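Phasing a terminal roof replacement with the check-in hall still in use

Posted in Construction and Building Services > Airports and Transport
Uyên Quách
Member, 3 posts

I am the assistant project engineer on the terminal refurbishment at Skullivbridge, a small regional airport with one runway and a single two-storey terminal. The check-in hall roof is being replaced: existing profiled sheet on cold-rolled purlins comes off, and new steel trusses with an insulated standing seam roof go on. The hall has a plan area of 3500 square metres. It has to stay open to passengers throughout, apart from a night closure between the last arrival and the first bag drop at 04:30.

The main contractor, Panagiotou, has proposed 12 roof bays, each stripped and re-covered before the next is opened. The airport operator would prefer four larger phases because it means fewer moves of the check-in desks.

Two things I would like views on. First, is a crash deck under the working bay enough protection for the public below, or should the area beneath be closed as well during truss lifts? Second, how have others dealt with crane height near the approach? The mobile crane will have a maximum tip height of 70 metres if it stands on the landside forecourt, and I am told this breaks the obstacle limitation surface.

Structural drawings are at construction issue. The temporary works design is not started.

Mwangi Khaemba
Regular contributor, 214 posts

On the first point, close the area beneath. A crash deck is designed for a stated load, usually dropped hand tools, fixings and the odd sheet. It is not designed for a truss. Every lifting plan I have signed for an occupied building had an exclusion zone covering the load path plus a margin for swing, with no public access at any level under it. If you do the lifts in the night closure this costs you nothing in passenger space.

The crash deck is still needed for the daytime work (sheeting, flashings, purlin bolts). Get the temporary works designer to state the permitted load on the drawing and put the same figure on a board at the deck access.

I would side with the contractor on phasing. With four phases each opening is three bays wide, and your temporary weathering has to span all of it. Check the wind load on that before anyone agrees to it. Also check the stability of the existing frame with three bays of sheeting removed. Older roofs of this kind often rely on the sheeting for lateral restraint to the purlins, and sometimes the plan bracing sits in only two of the bays. If a braced bay is stripped early you will need temporary bracing, and it must be in before the sheets come off.

One compromise is to move the desks four times but open the roof one bay at a time inside each desk move. The operator gets the fewer moves and you keep the opening small. 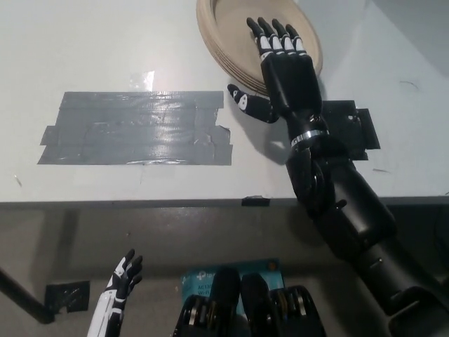
Whatever sequence you settle on, draw it as a set of stage plans, one sheet per stage, showing the roof, the deck, the hall floor and the escape routes together. Fire escape widths are usually what catches people out. The hoarding takes a metre off a route and the occupancy figure no longer works.

Manouchehr Rezaei
Member, 19 posts

The 70 metres needs clarifying. Is that above forecourt level or above the aerodrome datum? The surfaces are set out from the datum and the runway threshold levels, so a few metres' difference in ground level can change the answer. Ask for the tip height as a level.

The usual process is a crane permit application to the aerodrome safeguarding team with position, maximum level, radius, dates and working hours. They assess it against the surfaces and against the navigation aids. A penetration at night after the last movement may be allowed with the jib lowered and confirmed down to the tower before reopening. Allow for diverted or medical flights, as these will stop your lift at short notice.

Before that, ask whether you need that crane. We used two smaller machines with shorter jibs on the Clarkness freight shed and split each truss at midspan with a bolted splice. It added steelwork cost and a second survey check, but the permit was simple.

Thắng Đồng
New member, 1 post

Agree with the above re night lifts. We had Firkon for the standing seam on a similar job and their rolling machine was too noisy for night work, so check the noise limits in your planning conditions.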